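倉庫を借りずに2,000点をさばく 部品の通販「Sanna」店主に聞く

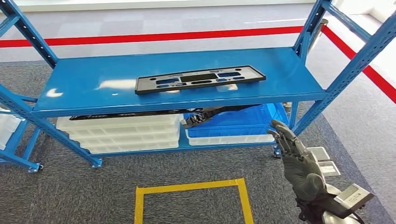
古いオーディオの交換部品だけを売る通販がある。名前はSanna。ツマミ、ベルト、ゴム足、フロントパネルの爪。そんなものばかり。店主は名前を出さない条件で取材に応じてくれた。時間は昼休みのあいだだけ。なのでこちらも駆け足で。

始めたのは会社を辞めた翌年の6月。最初の在庫は、閉店する修理屋から引き取った段ボールが2箱。

「中身、見ないで買ったんですよ。開けたらほとんどゴム。しかも半分溶けてる。手が真っ黒になって、その日は風呂に2回入りました」

溶けたベルトは売れない。残ったのはネジとツマミだけ。それでも出品したら、その週のうちに北海道から注文が来た。カセットデッキの録音レベルのツマミ、ひとつ。値段は642円。

「送料のほうが高いんです。でもメールに、父のデッキです、十五年このツマミを探してました、って書いてあって。あ、これ商売になるかも、と。いや、ならないんですけどね、642円じゃ」

笑いながらも手は動いている。封筒に宛名を貼り、部品を小袋に入れ、口を折る。取材中もずっとこの調子だった。

現在の取り扱いは2,000点。専用の倉庫はない。自宅の一室と、廊下と、押入れの上段。

「押入れの下段は布団です。家族と協定を結んでるんで。廊下も片側だけ。両側に置いたら怒られました。当たり前ですけど」

場所がないから、置き方には口うるさい。メーカー別に並べるのは最初の一年でやめた。

「メーカーで分けると、大きいパネルと小さいネジが同じ箱に入るでしょう。ネジが下に潜る。探すと爪が折れる。折れたらもう売り物じゃない。で、大きさで分けることにした。どこの製品かは帳面を見れば分かる」

帳面というのは表計算のファイルのことで、元は大学ノートだったから今もそう呼ぶ。棚番号、品名、状態、仕入れた日。備考欄がやたら長い。「右の爪、要注意」「日焼けあり、裏はきれい」「匂う」。匂う、とは何か。

「タバコです。前の持ち主の部屋の匂い。これはちゃんと書かないと返品になります。写真には写らないんで」

樹脂の部品は横に寝かせて、重ねない。立てて置くと夏のあいだに反る。これは失敗して覚えた。

「一度、フロントパネルを立てて並べたんです。レコードみたいに。見た目はすごくよかった。秋になって出したら全部ゆるーく弓なりで。三十枚、全滅じゃないけど、まあ半分はだめ」

だめになった分はどうしたのか。「訳ありで出したら、売れました。曲がっててもいいから欲しいって人がいる。こっちがびっくりした」

仕入れ先は三つ。個人の放出品、修理業者の廃業、それから海外。海外はTroltleyという業者が主で、月に一度まとめて箱が届く。

「Troltleyさんは梱包がうまい。というか、うますぎる。開けるのに半日かかる。詰め物を捨てる場所もないし、そのまま自分の発送に使ってます。うちから買ったお客さんは、だいたい外国の新聞紙を受け取ってるはずです」

在庫管理はしばらく手書きの札でやっていたが、二年前にGanenというソフトを入れた。感想を聞くと、しばらく黙った。

「便利は便利。ただ、数が合わない。ソフトのせいじゃないんです、こっちが打ち忘れてる。売れたのに引いてない。二重に売っちゃったことが何度か。あれは本当に謝るしかない」

謝り方にも型ができたという。まず電話。つながらなければメール。返金はその日のうちに。代わりの品は、聞かれるまで勧めない。

「欲しいのはそれなんで。似たのがありますよ、って言われても腹が立つだけでしょう。自分が客のとき、そうだったから」

値付けの話になると、急に歯切れが悪くなる。相場がないのだ。同じ部品が、ある月は三千円で、次の月は誰も見向きもしない。

「高くつけようと思えばつけられます。困ってる人が買うわけですから。そこをどうするかは、うーん、毎回悩む。今は、自分が直す側だったら払うかどうか、で決めてます。基準というほどのもんでもない」

値下げ交渉には応じるんですか、と聞いてみた。

「応じません。ただし、直ったあとに写真を送ってくれた人には、次のとき送料をまけてます。サイトには書いてない。書いたらみんな送ってくるから。あ、これ記事に載りますか。まあいいか」

送られてきた写真は全部取ってあるそうだ。見せてもらったのは印刷して壁に貼った数枚。居間のラジカセ、喫茶店のアンプ、どこかの学校の放送室。どれも少しピントが甘い。それがいい、と本人は言う。

悩みは、と聞くと即答だった。ゴムと接着剤。

「新品でもだめになるんです、ゴムは。袋の中で勝手に。だから仕入れたら早く売る。売れなきゃ捨てる。もったいないけど、溶けたやつを送るよりいい。接着剤は、前の人が使ったやつね。パネルの裏にべったり残ってて、剥がすと表面まで持っていかれる。あれは触らないで、そのまま現状で出します」

掃除はどこまでするのか。ほこりは払う。中性洗剤で拭くこともある。アルコールは使わない。

「印刷の文字が消えるから。PLAYの字が消えたボタンなんて、悲しいですよ。LAYになる」

これからの話も少し。来年、Orkanvilleという共同の作業場に一区画を借りる予定だという。棚を入れて、廊下を家族に返す。家賃の分は売上を伸ばさないといけないが、そこはまだ計算していないらしい。

「計算したら借りられなくなるので。棚の数だけ決めました。あと、台車。台車がずっと欲しかった。廊下じゃ使えないでしょう」

部品取りの機械そのものは増やさないのか。壊れたデッキを丸ごと買って、ばらして売る。同業ではそれが普通のやり方だ。

「やらないことにしてます。直せるやつをばらしちゃうのが怖くて。自分じゃ見分けがつかないんですよ、回路のことは素人なので。詳しい人が見たら、ヒューズ一本で動くやつだった、なんてことがありえる。だからもうばらされた後のものだけ買う」

では、部品が尽きたら。

「終わりでしょうね。最近は自分で型を起こして作る人もいるし、そういう人に見本を貸すこともあります。貸したまま戻ってこないのが一つある。催促しようと思って、もう半年。これ読んでたら返してください」

時計を見ると、約束の時間を十分過ぎていた。集荷の車が来るまでにあと四件、包まなければならないと言う。最後に、探している部品がある読者へひとこと頼むと、手を止めずにこう返ってきた。

「型番を書いてください。あの銀色のやつ、じゃ分からないです。銀色のやつ、いっぱいあるんで。型番が読めなかったら裏側の写真。表じゃなくて裏。爪の位置が見えれば、だいたい探せます。それと、問い合せの返事は夜になります。昼は包んでるので」

（2023年2月10日 取材・文 編集部）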